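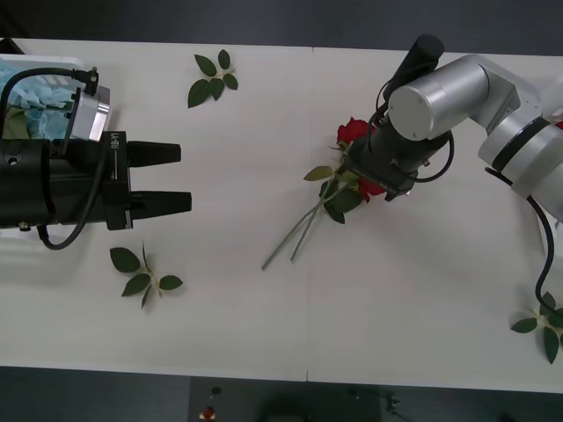 Flowers first, dusting later

Oct 8, 2021

My aunt's test of a lodger was whether they could put flowers in a vase. Machines can hold a pair of roses by the stems now, and I'm glad for them. Kendra Bouchard thinks they'll be tidying kitchens in two years. I say 22 — and I'd still wipe the worktop myself. A chore is mostly the leaves left on the table.

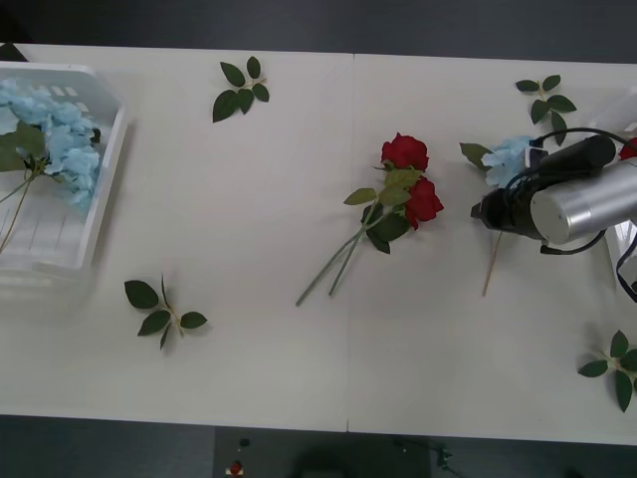 Blue hydrangea in the gripper, leaf sprigs still on the table.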